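Straw Insertion on the Two-Arm Cell: A Fault Review
Speaker notes, Shoshana Bellamy
19 February 2026

Slide 1. Title
Introduce the talk. State the scope: one task, one fault, one change to the stop logic. Questions at the end except on terminology, which people should raise as it comes up.

Slide 2. The task
Flulum is the internal name for our drink-assembly sequence. The left arm steadies a lidded paper cup. The right arm picks a straw off the table, brings it upright over the lid and lowers it through the opening. Ramance is the controller software that runs both arms. It holds the plan for each arm separately and checks them against each other at fixed handover points.
Say clearly that the arms do not share one continuous plan. Half of this talk depends on that.

Slide 3. What went wrong
Over one test series in April we logged 7 protective stops. Of these, 3 were ordinary: straw missed at pickup, gripper closed on nothing, sequence ended as designed. The other 4 were the same fault. The right arm started its descent before the left arm had confirmed its hold on the cup. The straw tip landed on the lid beside the opening, the cup slid, and the force limit on the right wrist tripped.
No one was inside the guarded area for any of them. Damage was limited to cups and straws. The reason it was written up as a safety matter is on slide 5.

Slide 4. The work at hand
Leave this up while describing the sequence. The points to make are these. The straw lies flat, so the pickup angle sets how it will sit in the fingers later. The left gripper approaches with its fingers open and stays open until the hold step. Between pickup and hold there is a period in which the right arm is carrying a straw and the cup is still free to move.

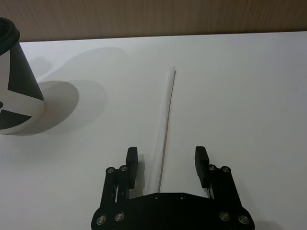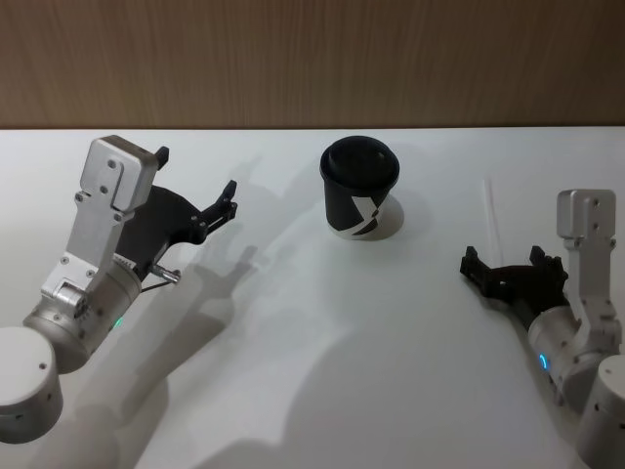
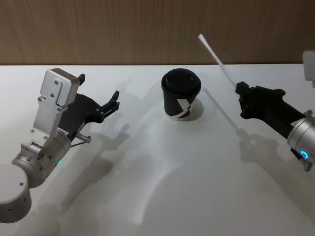 Flulum work area. First: open gripper at the straw, wrist view. Third: straw held in the right gripper, left gripper open.

Slide 5. Cause
The hold confirmation is a single message from the left gripper to Ramance. It is sent when the fingers reach their commanded width. In the faulty runs the message on record was left over from the previous cycle. The left gripper had been reopened, but the flag had not been cleared. Ramance read the old value, treated the cup as held and released the right arm.
Pause here. The fault was not in the motion, the grippers or the force limit. The force limit did its job each time.
The safety concern is that the same flag was used in the restart procedure. After a protective stop, an operator entering to replace a cup would see the left gripper open while the controller still recorded it as closed and holding. On restart the right arm could move earlier than the operator had been trained to expect. We found this on review of the code. It did not occur with a person present.

Slide 6. Why it took so long to find
The log stored the value of the flag and left out the time it was set. A stale value and a fresh value looked identical. We first suspected straw angle and spent several sessions adjusting the pickup. That made insertion slightly more consistent and had no effect on the fault.
Mention Patau, our replay tool. It reconstructs both arms from joint records. Once we played the two arms on a common clock, the left fingers were plainly open at the moment of release.

Slide 7. Changes made
The flag is cleared at the start of every cycle and on any stop.
The confirmation now carries a time stamp, and Ramance rejects one that predates the current cycle.
Measured finger width is compared with cup diameter before the right arm is released.
Restart after a stop returns both arms to the parked position at reduced speed. The operator must be outside the guard and press the reset twice.
If asked about cycle time: yes, it is longer. We accepted that.

Slide 8. Still open
Lid opening position is still taken from a fixed offset. If a lid is turned, the straw will miss for a different reason and the log entry will look much the same. Separate stop codes are planned for the next release.
The Atinga cell runs an older copy of the same sequence. Until it is updated, it is to be run with the handover step in manual confirm. Repeat this for anyone who has access to that cell.

Slide 9. Questions
Have the replay of the second fault ready to run. Stop codes and the revised restart sheet are in the handout.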